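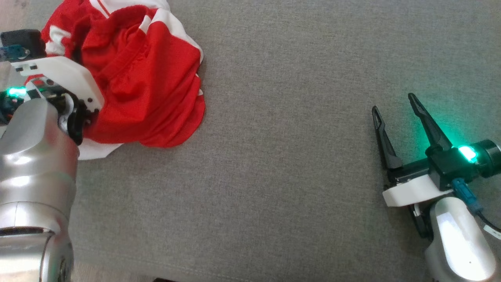 Two arm shirt folding, right side never closes

Posted in: Home and Shop Builds

spyros_s
Both arms are on the table now with gray fabric under them. Left one grabs the red and white jersey fine. Right one is supposed to come over and take the other side, but it stays open and the run stops at step 5. Lights are green on both wrists. Controller is a Plarnodov board, script is mine.

Carnora
Green only means it has power, at least on my board. What does the log say?

spyros_s
Timeout waiting for position. Target is 310, it reports 274 and sits there.

tzavaras_garage
Cable drag. Tie the wrist cable back along the forearm with some slack and try again.

Carnora
I don't buy that. Drag would give you a different number every run. Sounds like a soft limit left over from setup.

spyros_s
It's 274 every time, so maybe. Athina at the shop set the limits in June – I'll ask her.

tzavaras_garage
Fine, but I'd still move the cable. And start with a dish towel. A jersey bunches up too much to test on.

spyros_s
Limit was set to 274. Changed it and the gripper closes now. Still misses the sleeve. Leaving the jersey on for now.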